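Notudby Art Society
Minutes of the exhibition sub-group, July
Held in the Vanham Room at 7.30 pm

Present: Akosua Zakaria (chair), Rafferty Begay (minutes), and members as signed in.

1. Minutes of the previous meeting
Agreed and signed.

2. Summer exhibition of prints and watercolours
The chair reported that 140 works had been entered. The hanging space at the Ofori Gallery will take 100, and selection will follow the same rules as last year. Members asked that large framed works be limited to 2 per artist. Agreed. 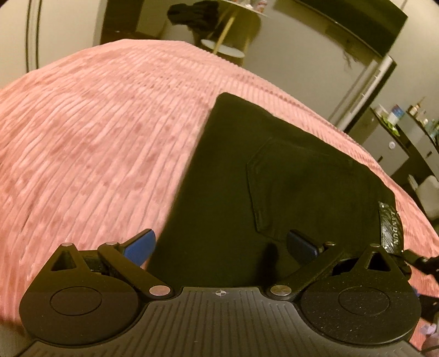
3. Framing and labels
It was noted that several watercolours had been handed in without mounts. Artists are to be told in writing that unmounted work cannot be hung. Labels will give title, medium and price only. R. Begay to send the wording to the gallery.

4. Purchase prize
The Urar bequest allows £2000 for the purchase of one work for the town collection. A proposal to divide the sum between a painting and a print was put to the vote and lost.

Action: A. Zakaria to write to the judge.

5. Any other business
A request for a later closing time on the opening night was referred to the gallery.

The meeting closed at 8.50 pm.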